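Ternthorpe Workroom: Tables, Storage and Small Objects

Gallery page, updated December 27, 2021

The notes on this page cover the long table in the ground-floor workroom at Ternthorpe and the things kept on or near it. They are meant for anyone fitting out a similar room, and for those who asked for the sizes and finishes after the open day in November. Sizes are in centimetres unless stated. Where a supplier is known it is given by name; several of the smaller things came with the building and have no known maker.

Room and floor

The floor is grey throughout and carries yellow marking lines. The lines were laid in tape first and painted once the positions had settled. Paint has held up better than tape near the door, where trolleys turn. The walkway is kept to a clear width of 100 at all times, measured from the line and not from the table edge.

Sockets are on the wall side only. Leads are taken along the back of the tables where possible. The fixed trunking ordered from Dridine was the wrong depth for the skirting and went back; a shallower section is on order.

Table

The top is one long surface in a smooth reddish brown, depth 80. The colour was picked from a Plurnari sample card. A pale top had been tried in the room before and gave too much glare under the ceiling lights, and pale packaging was hard to find on it. The brown is easier on the eyes over a long afternoon. It does show dust, and it needs wiping with a barely damp cloth at the end of the day. Solvent cleaners leave a dull patch and should be kept off it.

Fixings go through the top and are tightened from below. They should be checked monthly. A second person is useful for this job, as the nuts are awkward to reach from one side.

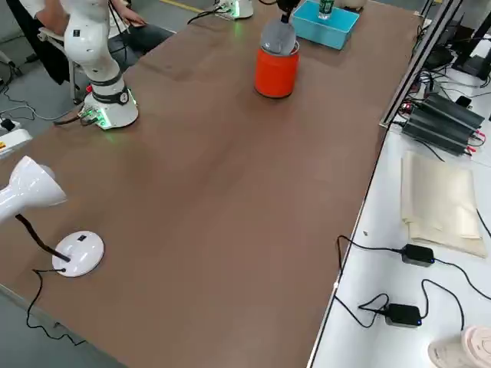
Long table, brown top. Orange-red can and light blue box towards the far side; white desk lamp in the foreground.

Can

Orange-red, cylindrical, open at the top. It is used upright and takes single items up to the width of the opening. Anything larger rests on the rim and should go into a box. The outside is wiped, never soaked. The colour stands out well on the brown, and for that reason the can has stayed in use after two grey ones were withdrawn — they were repeatedly overlooked when the table was cleared.

Box

Rectangular, plastic, light blue, with an open top. Boxes of this type are used for sorting by job, one box to a job, and the label goes on the short side. Lids were supplied with the first batch and are kept in the store. In practice an open box is quicker to fill and quicker to check, and the lids are only fitted for transport. Spare boxes are stacked no more than 15 high in the store. Above that the lower ones bow and become difficult to separate.

Drinking bottles are allowed in the room provided that they have a screw cap and stand well back from the working side. Open cups stay in the kitchen.

Desk lamp

White. The ceiling lights are adequate for general work and poor for reading small print, particularly on shiny packaging, so each table has a lamp of its own. It is placed to the left for a right-handed user and moved across when needed. The head should be set low enough that the bulb is not in view from the chair opposite. Replacement bulbs are in the second drawer of the store cabinet, in a carton of 24.

Chairs

Grey, on metal frames. The chairs were bought second-hand from Zariņš along with the store cabinet. Feet are checked for wear twice a year, since a worn foot marks the floor paint. Chairs are kept clear of the yellow line when in use and pushed in when not. Two have been set aside with loose seat screws and are tagged in the corridor.

Clearing the table

Small items go into the can or the box first, then the lamp is moved to the end and the top is wiped along its length. Cables are lifted for wiping and put back in the same position. Loose leads on the floor are coiled and hung on the wall hooks if they are not connected to anything. Boxes with work still in them may stay out overnight if the label is filled in — an unlabelled box is emptied into the tray by the door.

Outstanding

Shallower trunking for the back wall (Dridine, on order).
Seat screws for two chairs.
Touch-up of the floor line by the door.
Second brown top from Plurnari, same colour, depth 80, to be fitted in the adjoining room.

Sizes for the store cabinet and its shelves are on the next gallery page.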